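**Stomell floor meeting, November 17, 2022**
Present: day shift, packing and bouquet line, two from the office. 13 people.

1. Minutes from September were accepted with one fix. The break room hours were wrong.

2. Automation. The office repeated that the Lellora system will take over "some handling" on the bouquet line and that no jobs are at risk. Packing asked for that in writing. The office said it would look into it. The same answer is in the September minutes. 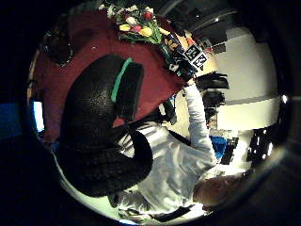
Pay for demonstration work is still not settled. People doing it stay on the base rate and lose the line bonus. The office called it light duty. Several disagreed: straps over the shirt, gloves on, a tool covered in marker squares in one hand, cables hanging off it, all to work next to a few tulips. Request: 8 dollars extra per session, and a chance to say no.

3. The office quoted 2,512 stems a day from the Eklund site. Asked how many were redone by hand, it had no number.

4. Training. Bostov offers a course with 80 places across all sites. No word on who picks.

Open: items 2 and 4.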